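브리다흐 공유사무실 겨울철 안전점검표 (의견 포함)

점검일: 2026.01.29
점검자: 안넬리 토이보넨
동행: 요니 쿠우시스토
대상: 1층 출입구, 공용 복도, 업무실, 탕비실, 창고, 옷 보관 공간

올해도 점검표를 들고 한 바퀴 돌았습니다. 표만 붙여 두면 다들 '양호'라는 글자만 보고 지나가시길래, 이번에도 칸마다 제 의견을 조금씩(늘 그렇듯 조금보다는 길게) 적었습니다. 커피 한 잔 드시면서 편하게 읽어 주세요. '조치 필요'라고 적힌 항목은 담당자 이름까지 꼭 봐 주시고요!

1. 출입구와 현관 매트
결과: 조치 필요
의견: 바깥 매트의 한쪽 모서리가 말려 올라와 있습니다. 저도 들어오다가 발끝이 걸려서 요니 씨 팔을 붙잡았어요. 눈 오는 날에는 다들 고개를 숙이고 급하게 들어오시니 더 위험합니다. 새 매트가 올 때까지 말린 매트는 치워 두고, 대신 안쪽 매트를 문 가까이 당겨 놓았습니다. 문 닫히는 속도는 적당하고 손끼임 방지대도 단단히 붙어 있습니다.
담당: 요니 쿠우시스토

2. 비상구와 대피 통로
결과: 양호
의견: 통로 폭을 제일 좁은 곳에서 재니 90cm가 나왔습니다. 우리 점검표의 자체 기준도 90cm라서 딱 맞긴 한데, 여유가 하나도 없다는 뜻이기도 하지요. 택배 상자 하나만 놓여도 기준 아래로 내려갑니다. 받은 상자는 그날 안에 자리로 가져가 주시면 정말 고맙겠습니다. 유도등은 모두 켜져 있고, 비상구 문은 열쇠 없이 안에서 바로 열립니다.

3. 바닥, 카펫 타일
결과: 양호 (관찰 계속)
의견: 카펫 타일은 들뜬 곳이 있는지 눈으로만 봐서는 잘 모릅니다. 저는 신발을 벗고 양말 바람으로 천천히 걸으면서 이음매를 발바닥으로 더듬어 봐요. 우스워 보여도 이만한 방법이 없습니다. 의자 바퀴가 자주 지나가는 자리와 문 앞은 두 번씩 걸었습니다. 걸리는 곳은 없었고, 복도 쪽 타일 한 장이 살짝 움직여서 접착 패드를 새로 붙였습니다.

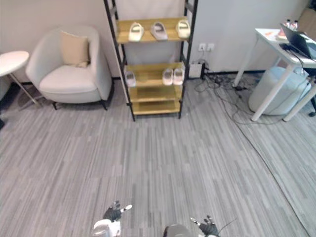
카펫 타일 바닥과 벽 쪽에 놓인 슬리퍼 선반

4. 선반과 높은 가구
결과: 조치 필요 (창고만)
의견: 선반은 손바닥으로 가볍게 밀어 보고, 흔들리면 벽 고정 여부를 확인하는 순서로 봤습니다. 창고의 철제 선반 하나가 앞뒤로 제법 흔들립니다. 벽 고정 철물을 주문했으니 그때까지 위 칸에는 아무것도 올리지 말아 주세요. 무거운 것은 아래 칸에, 가벼운 것은 위 칸에 두는 원칙은 다들 아시지만 바쁜 날에는 손이 닿는 데에 올려놓게 되지요. 저도 그렇습니다. 복사용지만큼은 꼭 맨 아래 칸으로 부탁드려요.
담당: 칼레비 헤멜레이넨

5. 전기, 멀티탭과 충전기
결과: 조치 필요
의견: 멀티탭에 멀티탭을 꽂아 쓰는 자리가 두 군데 있었습니다. 작년 8월에도 같은 얘기를 길게 적었던 기억이 나네요. 그때는 선풍기였고 이번에는 발난로입니다. 발난로와 전기포트처럼 열을 내는 기기는 벽 콘센트에 바로 꽂아 주시고, 퇴근할 때는 플러그까지 뽑아 주세요. 책상 사이를 건너가는 전선은 바닥 덮개 안으로 넣었습니다. 피복이 벗겨진 충전선은 그 자리에서 모아 폐기함에 넣었으니, 갑자기 선이 없어졌다고 놀라지 마시고 저에게 오시면 새것을 드립니다.
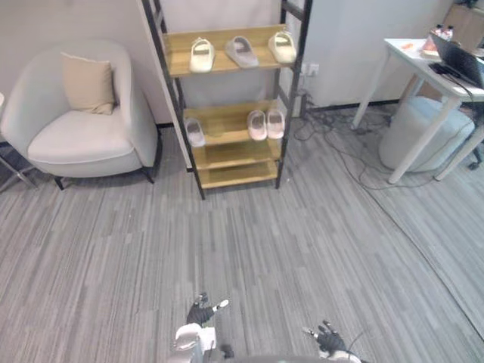 개인이 가져온 발난로는 계속 써도 되나요?
넘어지면 저절로 꺼지는 기능이 있는 제품이면 계속 쓰셔도 되고, 쓰기 전에 점검자에게 한 번 보여 주시면 확인 스티커를 붙여 드립니다.

6. 소화기와 감지기
결과: 양호
의견: 소화기는 모두 5대이고 압력계 바늘이 다 초록 칸 안에 있습니다. 한 대씩 들어서 거꾸로 뒤집어 흔들어 주었고요(은근히 팔이 아픕니다). 탕비실 소화기 앞에 쓰레기통이 놓여 있어서 옆으로 옮겼습니다. 아르네 발토넨 씨가 연기 감지기 시험 버튼을 눌러 주셨는데 소리가 어찌나 큰지 회의하시던 분들이 모두 나오셨어요. 미리 알려 드리지 못해 죄송합니다. 그래도 나오는 길을 한 번 연습하신 셈 치시면 어떨까요.

7. 탕비실
결과: 양호
의견: 냉장고 뒤 먼지를 청소했고, 싱크대 아래 누수 흔적은 없습니다. 온수 온도를 재 보니 68도였습니다. 차를 우리기에는 좋지만 손을 바로 대면 데일 수 있는 온도라서 수도꼭지 옆에 안내 글을 새로 붙였습니다. 손님이 오시면 한마디 덧붙여 주세요. 칼은 서랍 안 칸막이에, 날은 안쪽으로요.

8. 외투와 옷가지 보관
결과: 조치 필요
의견: 겨울이면 제일 잔소리를 많이 하게 되는 항목입니다. 목도리나 니트를 라디에이터에 걸어 말리시는 분들이 계신데, 따뜻한 옷을 입고 나가고 싶은 마음은 저도 백번 이해합니다. 다만 두꺼운 옷이 라디에이터를 덮으면 열이 빠지지 못하고, 전기난로라면 불이 날 수도 있어요. 젖은 옷은 옷걸이에 넓게 펴서 걸고, 난방기와는 팔 하나 길이쯤 떨어뜨려 주세요.
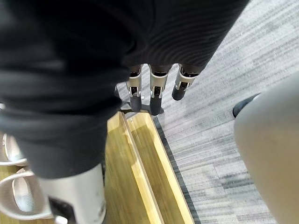

그리고 의자 등받이에 옷을 여러 벌 겹쳐 거는 습관도 같이 살펴 주시면 좋겠습니다. 소매가 바닥까지 늘어지면 의자 바퀴에 말려 들어가고, 가벼운 의자는 뒤로 넘어가기도 하거든요. 옷걸이가 부족하다는 말씀이 있어서 넉넉히 주문해 두었습니다. 도착하면 입구 게시판에 적어 놓을게요.
담당: 안넬리 토이보넨

9. 구급상자
결과: 조치 완료
의견: 밴드가 거의 떨어졌고 소독약은 사용기한이 지나 있어서 둘 다 새로 채웠습니다. 쓰신 분은 상자 뚜껑 안쪽 종이에 무엇을 썼는지만 적어 주세요. 이름은 안 쓰셔도 됩니다. 가위는 이번에도 안 보입니다. 혹시 책상 서랍에서 손잡이가 빨간 작은 가위를 발견하시면 조용히 제자리에 돌려놓아 주세요.

10. 조명과 계단
결과: 조치 필요
의견: 지하로 내려가는 계단의 둘째 등이 깜박입니다. 라이모 라흐티넨 씨가 사다리를 가지고 오시기로 했습니다. 그동안은 난간을 잡고 천천히 내려가 주시고, 양손에 짐을 들고 계실 때는 두 번에 나눠 옮겨 주세요. 미끄럼 방지 띠는 맨 아랫단만 닳아서 다시 붙였습니다.

점검표 원본은 입구 서류꽂이의 초록색 파일에 있습니다. 빠진 곳이나 제가 잘못 본 곳이 있으면 빈칸에 연필로 적어 주세요. 창고 선반과 지하 계단은 조치가 끝나는 대로 요니 씨와 다시 보고, 결과를 이 표 아래에 이어서 적겠습니다.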